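Plindcombe team releases planning software for household handling tasks

March 17, 2026

The Plindcombe Institute has released the second version of Graltuvum, its planning software for machines that handle clothing, bedding and other soft household items. The release is open to universities and registered research groups, and includes the planner, a set of recording tools and a viewer for checking recordings before they are used in training.

Graltuvum decides where a gripper should approach an item, how far its fingers should close and when an attempt should be abandoned. The first version planned each of these steps separately. In the new version they are worked out together and revised as fresh camera images come in, so that a plan can be changed while the arm is still moving.

Dr Aleksandra Pawłowska, who leads the software group, said the change had been requested by almost every partner. "A shirt does not keep its shape when it is touched, and a plan made two seconds earlier may no longer be of use," she said. "We wanted the software to look again before it commits."

Much of the training material is recorded with hand-held grippers in furnished rooms, where beds, appliances and personal items are close together. The institute has collected 1,000 recordings for this release, each checked by a member of staff.

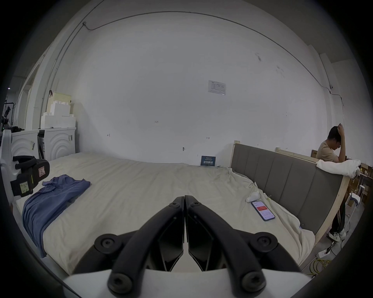 A hand-held gripper over a bed with a folded garment and a smartphone on the sheet.

The recording tools were written with Drollex, the institute's industrial partner. They match the position of the gripper to each camera image and mark any stretch in which tracking has been lost. Kacper Stępień, software engineer at Drollex, said that faults of this kind had previously been found only after training – often at some cost in computing time.

The perception module has also been revised. It now keeps a separate outline for each item lying on a sheet or cover, and the planner treats phones and cables as objects to be avoided unless the operator instructs otherwise. Groups using their own cameras will need to repeat the calibration procedure, which takes 15 minutes.

Existing users may move to the new version without converting their recordings. Support for the first version will end in July.

An online introduction led by Jadwiga Wilczyńska will be offered to new users, with 40 places available. Requests for access should be sent to Ulla Nurmi in the partnerships office, giving the name of the research group and the type of gripper in use.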